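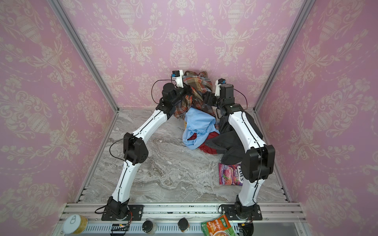 A plaid shirt near the top of the clothing pile.

Zurkis Garment Steamer review: a lot of money for damp cuffs

The Zurkis costs $205, and the box promises to "retire your iron." I've heard that before. Dranero said much the same about its handheld model, and mine is in a closet with a cracked tank.

I used the Zurkis for the better part of a month on regular laundry: cotton shirts, a couple of linen pants, one wool blazer. It heats up in 40 seconds, as claimed, and the steam is strong for the first few minutes. Then it sputters. On thin cotton you get a shirt you could wear to lunch. On anything thick, especially flannel, the collar stays wavy and the button strip curls back on itself. The cuffs came out damp every time.

The company says its pleated nozzle plate is what sets it apart. I swapped it for the plain one halfway through and couldn't tell the difference. The "fabric sense" dial has five settings, and I'd swear three of them are the same.

Good points: the hose is long, the pole doesn't wobble, and the blazer did look better. The tank is easy to fill, though the cap is fussy and leaked on my floor twice.

The store page shows 3,659 ratings, most of them glowing. A lot of those read like they were written the day the box arrived. I'd like to hear from the same people in November.

If you mostly hang dresses and jackets, wait for a sale. If you wear shirts with collars, a cheap iron and a decent board will do more for you. I went back to mine.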